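손으로 가르치는 사람들
글: 아이만 마짐분(Aiman Majimbun)
2021년 10월 28일

프라포트(Prarport)의 작업실에 들어가면 먼저 신발을 갈아 신어야 합니다. 바닥의 먼지 때문이라고 합니다. 저는 슬리퍼를 신고, 조종하는 사람의 뒤에 의자를 놓고 앉았습니다. 한국어로 기사를 쓰는 것은 저에게 아직 느린 일이지만, 이 일도 느린 일이어서 속도가 잘 맞았습니다.

조종하는 사람은 양손에 손잡이를 하나씩 잡습니다. 손잡이를 움직이면 로봇 팔이 따라 움직이고, 손가락을 오므리면 집게도 오므라집니다. 이 손잡이는 발틱스(Baltix)라는 작은 회사가 만들었습니다. 한 사람이 하루에 시범을 100번 합니다. 40번을 하고 나면 반드시 쉬어야 하는데, 제가 간 날에는 41번째에서 멈추었습니다. 마지막 한 번이 마음에 들지 않아서 다시 했기 때문입니다.

탁자에는 복숭아와 오렌지, 분홍빛이 도는 둥근 빵 같은 것, 색이 섞인 루빅스 큐브, 손잡이가 파란 작은 숟가락이 있고 오른쪽에는 짙은 갈색 바구니가 있습니다. 모양이 서로 다른 물건을 쓰면 집는 방법도 달라집니다. 큐브는 면을 맞추어 잡아야 하고, 숟가락은 납작해서 집게가 탁자 가까이까지 내려가야 합니다.

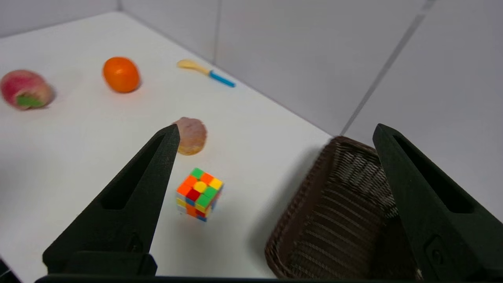 로봇에게 동작을 보여 주는 대신 프로그램으로 직접 쓰면 안 됩니까?
물건의 자리가 늘 같으면 프로그램으로 쓰는 편이 빠릅니다. 자리와 방향이 매번 바뀌면 경우를 모두 적기가 어려워서, 사람이 여러 번 보여 주고 로봇이 그 기록에서 배우게 합니다.

저도 한번 해 보았습니다. 제일 어려운 것은 거리였습니다. 화면으로 보면 물건이 가까운 것 같은데 집게는 아직 위에 있습니다. 두 번 허공을 잡았고, 세 번째에 오렌지를 건드려서 굴렸습니다. 옆에 있던 직원은 그 기록을 지우지 않고 따로 표시만 했습니다. 실패한 시범도 나중에 비교할 때 쓴다고 합니다.

잘하는 사람의 시범은 빠르지 않습니다. 물건 위에서 조금 기다리고, 곧게 내려가고, 잡은 다음에 다시 조금 기다립니다. 처음 온 사람은 내려가면서 방향을 고치는 버릇이 있는데, 그러면 로봇도 그 흔들림을 배웁니다. 올베라(Olvera)에서는 새 직원이 첫 주에 기록을 남기지 않고 연습만 한다고 들었습니다. 프라포트에서는 첫날부터 기록합니다. 어느 쪽이 더 좋은지는 저는 판단할 수 없습니다.

크림이 든 슈처럼 표면이 울퉁불퉁한 것은 또 다릅니다. 집게의 양쪽 끝이 어디에 닿는지를 사람이 눈으로 정해야 합니다. 낮은 쪽을 받치듯이 잡는 사람도 있고, 가운데를 잡는 사람도 있습니다. 한 작업 안에서는 방법을 하나로 정해 둡니다. 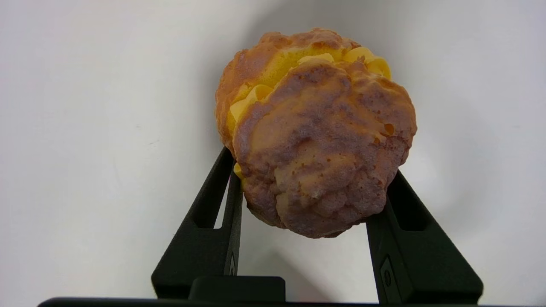 집게 끝으로 슈의 아래쪽 양옆을 잡은 모습.

손으로 직접 가르치는 방법도 보았습니다. 사람이 로봇 팔을 잡고 원하는 자리까지 끌고 가는 것입니다. 그렘턴(Gremton)의 팔은 이때 힘을 빼서 가볍게 움직입니다. 거리를 느끼기는 이쪽이 쉬웠습니다. 다만 사람의 손과 몸이 카메라를 가리는 일이 있어서, 이 작업실에서는 주로 원격 조종을 씁니다.

프라포트는 내년 1월에 조종석을 2개 더 놓을 계획입니다. 제가 나올 때 조종하는 사람은 장갑을 벗고 손목을 돌리고 있었습니다. 다음 작업표가 벌써 벽에 붙어 있었습니다.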